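Keeping a Fossil Collection in a House That Other People Also Live In

Fossils waited millions of years without anyone dusting them, and then they came to live on your windowsill. Most of the damage I see was done indoors, usually by someone with good intentions and a bottle of bathroom cleaner. These tips come from my own shelves and from the Plorbridge fossil group, whose members have ruined enough ammonites between them to be worth listening to.

Cleaning

Start dry. A soft make-up brush shifts most household dust, and an old toothbrush will do for anything tougher, provided the fossil is tougher too. Work away from cracks. If a bit comes off, stop and put it in a labelled envelope before you start looking for someone to blame.

Water is fine for most flint and hard limestone. It is not fine for shale, which comes apart like a cheap paperback, or for anything pyritised. Never soak a bone you haven't identified. Eglė Ots left a piece of ichthyosaur rib in the washing-up bowl during a long phone call and now owns several smaller pieces of ichthyosaur rib.

Vinegar dissolves limestone. People read this and think of it as a cleaning method. Your fossil may well be limestone too.

Beach finds need the salt taken out. Sit sturdy ones in a tub of tap water, change it every couple of days for a few weeks, then let them dry slowly, well away from the radiator. The airing cupboard is also out, whatever your uncle did in May. 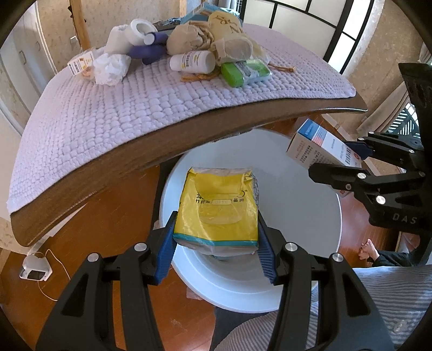

Soft pack with a resealable flap and a pull tab marked "OPEN".

Wet wipes, since somebody always asks: keep them for your hands and the table. Many leave a residue, and the fibres catch on every rough edge, so your trilobite ends up looking as though it has grown a beard.

Pyrite rot

If a fossil smells of sulphur and has grown a pale powder, it has pyrite disease, and it will happily eat its label and its cardboard box as well. Move it away from its neighbours. Brush off the powder outdoors and keep the patient in a sealed tub with silica gel. Aim for humidity well below 60 per cent, and lower still if you can manage it. A cheap dial hygrometer will tell you the bad news.

Varnish makes a fossil look permanently wet and seals in whatever was wrong with it. Put the tin down.

Storage and labels

Shallow drawers beat deep boxes, as the thing you want is always at the bottom, under the heaviest rock you own. Line them with plain polyethylene foam. Cotton wool snags on everything.

Write a number on the specimen in ink over a small dab of removable lacquer, and put the same number in a notebook. Mine has reached 167, of which I can find most. Note where and when you found each piece - "beach, nice day" will mean very little to you in ten years' time.

Keep the big ones on the low shelves. Henrique Calado kept his mammoth tooth above the bed for the look of it, and has since moved the bed.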